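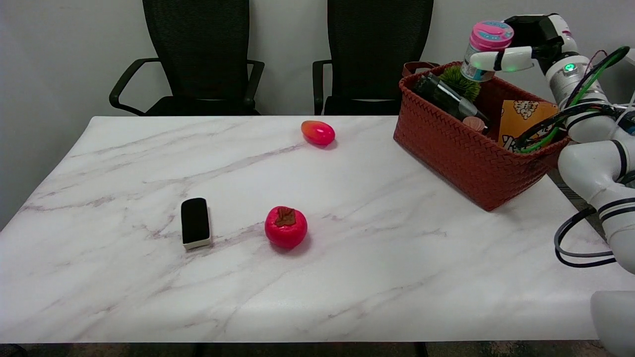
Fig 1. Arm over the basket, bottle with the pink cap held sideways. Green lights on.

Mustport Shared Workshop - Build an Arm, handout for session 4
Covers: cable dressing, the basket task, grip height, what to write down

Read before you come. Short one this time, most of the evening goes on the machine itself. Bring the Atlow notes from last session, and your laptop if you want to run your own waypoints.

Where we are

Base bolted, joints homed, Pernar control code loaded and talking. Gripping off a flat table was last session. Now the basket. Same motion on paper, a lot more trouble in practice: there is a rim, there is a handle, and whatever is already inside has its own ideas.

Table layout

Bottle with the pink lid is the thing to move. Leave the other pieces on the table, spread out - fruit and the black eraser. They are there to be missed. If the arm brushes one, the run counts as a fail even if the bottle lands fine. Eraser goes on its edge, felt to the side or up, dont lay it flat. It tips if you breathe on it and that makes it a good alarm.

Basket stays at the right, toward the back. Leave the spiky green plant and the dark bottle in. An empty basket is too easy and the numbers come out flattering.

Cables

Most of the lost time last month was cables. Rules:
- Loops go on the outside of the arm, never between two segments.
- Enough slack for the full wrist turn, then a bit more. Check by hand, power off.
- Nothing hanging lower than the rim of the basket when the arm is at the drop point. Long loops catch on handles.
- Tie at the segment, not at the joint. Ties at the joint creep and then pinch.
- Thin wires at the wrist: look at them every run. They work loose first.

If a cable goes tight mid move, hit stop. Do not reach in and pull it free.

Approach and release

Old version of the code went in a straight line from the table to the basket. Fine until something tall was in the way. New version is up, across, down:

1. Close on the bottle, wait for the grip reading to settle.
2. Lift straight up to travel height.
3. Across to the basket at travel height. No dropping early.
4. Turn wrist if the bottle needs to lie down.
5. Lower, open, wait, lift.

Travel height is measured from the tabletop to the lowest point of the load, and the load is lower than the fingers. Half the group got this wrong. Measure with the bottle in, upright and sideways, and use the worse one.

Wait after opening is in milliseconds. Set it to 2000 and leave it. Shorter looks slick but the bottle can ride up with a finger. 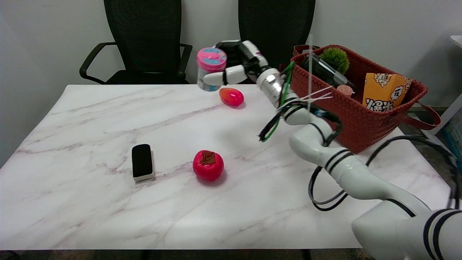 Fig 2. Fingers round the pink-lidded container. Note the wires at the wrist and the loops down the outside of the arm.

Grip height

Round things slide when you hold them too near the end. Aim for the body, a little below the lid. Lid edge gives you a ledge to sit against, but if the thumb is on the lid itself you are holding the lid and hoping. Check the thumb first, then the rest.

Force: start low. Step up until it stops slipping, then one more step, then stop. A squashed label means you went past it. The Cheung table in the Atlow notes has starting values for cylinders, use the plastic column.

Printed labels are slicker than bare plastic. Same bottle turned round can give a different result, so mark which way the label faced.

Runs and log

22 runs per pair, no more, the motors get warm and the later ones stop being comparable. Break after the first 6 and look at the log before carrying on. Write for each run:
- start spot of the bottle
- travel height
- force step
- label direction
- anything touched on the way
- landed in / on rim / out

Write the failures properly. "Missed" is no use to anybody, missed how. Early release, clipped the handle, cable drag, wrist turned too soon - say which.

Safety, again

One person on the stop button, hand near it, not on the phone. Chairs pushed in on the far side and nobody sitting there during a run. Sleeves up, lanyards off. Power down before you touch wiring, evn for one tie.

For next time

Plot landed against travel height, one sheet per pair. Bring a second object you think will be harder, nothing glass, nothing with liquid in. Next handout covers writing the return move so it dosn't come back through the basket handle.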